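3.2 Handling of Small Items on Larger Linens

The second part of the study dealt with the order in which household linens are folded when large and small pieces are handled together. Earlier work at the Nuvstead site had treated each item on its own. Magalhães argued that this left out a common habit, in which a sheet that has already been spread out serves as the work surface for smaller cloths. The present section follows his distinction between the base layer, meaning the large piece lying underneath, and the top piece, meaning the item being folded on it.

A total of 77 folding episodes were coded. Each was assigned to one of four classes according to the state of the base layer: flat, loosely draped, partly folded, or fully folded. Figure 4 shows a top piece, a folded blue cloth, on a base layer of the second class. The cream sheet lies in broad, soft folds, and the cloth is gripped along its raised central ridge.
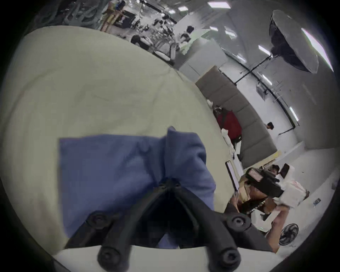

Figure 4. Blue cloth held at its central fold on a loosely draped cream sheet.

Two coders worked separately and then met to settle differences. Most of the disagreement concerned the line between the flat and loosely draped classes. The Rurudlow coding guide asks only whether the base layer has "visible folds," and small wrinkles were read in different ways. The rule was therefore changed so that a sheet is coded as draped when any fold runs past the outline of the top piece. Episodes coded before the change were reviewed again under the new wording.

The point at which the top piece is held was recorded as corner, edge, or center. A center hold gathers the fabric into a ridge and may draw the sides inward, so the outline of the cloth at that moment was not used to judge the quality of the fold. Quality was scored only after the item had been released, using the scale described in Section 2. Episodes in which the base layer was also lifted were kept in the set and marked separately, as they are needed for the comparison with the Grorkgate material in Section 4.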